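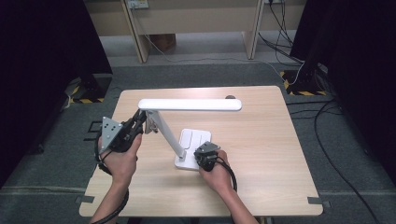

How long does a visitor need before they can do a two-handed task with the hand-held grippers? About 5 minutes if somebody stands next to them, longer if they only read the card.

Notes from the November open day, written up the same evening. Corrections welcome.

Ran the lamp station from opening until 4:30. Nantana Limsakul did the intro talk at the door and sent people over in groups of 3, and that worked better than last year's free-for-all. The white desk lamp was a good pick. People know what a lamp is supposed to do, so we spent no time on explaining the goal. One gripper goes on the head near the joint, the other steadies the base.

What people got wrong:

- Squeezing too hard on the head. The joint took it fine, but I'd like a spare lamp in the cupboard before Viltby.
- Steadying the base too late. The whole lamp slides and they start chasing it. Tell them base first, then head.
- Looking at their hands instead of the jaws. Goes away after a couple of tries.
- Letting the coiled cable rest on the forearm and then reaching across. Two people got tangled. Nothing pulled out.

The touch strips on the base are still hard to hit with the jaws. Fingers only for now. Agarwal wants to try rubber tips and I said fine, as long as they come off again without solvent.

Visitors from Clirnel asked mostly about weight. I let them hold both grippers and they thought the left one was heavy with the plate on. Fair. After 20 minutes I feel it too. They also asked if we keep the bad attempts. We do – flagged, same folder as the rest.

Log for the day says 262 attempts, 7 of them with no usable start marker. All 7 are from the first hour, before I moved the start pedal. Haven't looked at the files yet.

To do:

- Print the card in larger type, and put "base first" at the top
- Shorter cable for the right side, or a clip at the elbow
- Send Prurkeo the lamp measurements, they asked twice
- Ask Nantana for her slides – the second one has the old jaw drawing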